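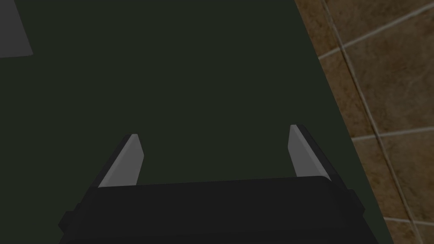 How to clean and seal a tiled kitchen floor

Brown stone tiles look warm in a kitchen, but they drink everything you drop on them. When we moved to our flat in Treltton, the floor had not been sealed for many years, and every drop of oil made a dark spot. I have now done this work two times, the last one in December, and I wrote down my steps so that other people can use them.

What you need

A bucket and a second bucket for clean water
A soft brush and a narrow brush for the grout
pH-neutral floor cleaner (I use the one from Skuno)
Cotton cloths without color
Penetrating sealer for natural stone or terracotta
A flat paint pad or a wide brush
Gloves and knee pads

Before you begin

Find out if your tiles need a sealer at all. Put a spoon of water on a tile in a corner and wait ten minutes. If the water stays on top as a drop, the tile is glazed or still protected, and you only have to clean it. If the spot becomes dark, the tile is open and you can continue with this guide.

Do not use vinegar or lemon. I read this advice in many places, and for some stones it is very bad. The acid eats the surface and leaves pale marks which you cannot wash away.

Step 1. Remove the dust

Take out the chairs and everything else that is easy to carry. Vacuum the floor with the soft attachment, then go along the walls again by hand. Sand under the brush will scratch the tile.

Step 2. Wash the tiles

Mix the cleaner with warm water as the bottle says. Work on a small area, the size of a door more or less, and start at the wall which is farthest from the exit. Let the water stay for five minutes, brush it in circles, and take it up with a cloth before it dries.

Step 3. Clean the grout

Pale grout shows dirt more than the tile does. Use the narrow brush and go along the line, with short movements. A metal brush is too hard and will pull out the grout. If a piece is already loose, scrape it out and fill it now – new grout needs 3 days before it can meet the sealer.

Step 4. Rinse and dry

Rinse with clean water two times. Then wait. My floor needed two full days with the window a little open, and in winter it can be longer. Tape a piece of plastic film to one tile overnight. When there are no drops under it in the morning, the floor is dry enough.

Step 5. Put on the sealer

Try it first on a tile that stands under a cupboard. Some sealers make the color deeper, and you may not like it. I used Irka stone sealer, and one bottle of 1,000 ml was enough for our kitchen, with some 600 ml in the first coat.

Spread a thin coat with the pad, also over the grout. After ten minutes wipe off what the tile did not take. This is the most important moment of the whole work – if the rest dries on the surface, it becomes sticky and catches every hair. Put on the second coat when the time on the label has passed.

Step 6. Let it rest

Walk on it only in socks for the first day. Do not wash it for one week, and put felt under the table legs before you bring the furniture back.

How often to repeat

Repeat the water test once a year. Near the stove you will probably need a new coat earlier than in the other parts of the room.

Last updated April 26, 2026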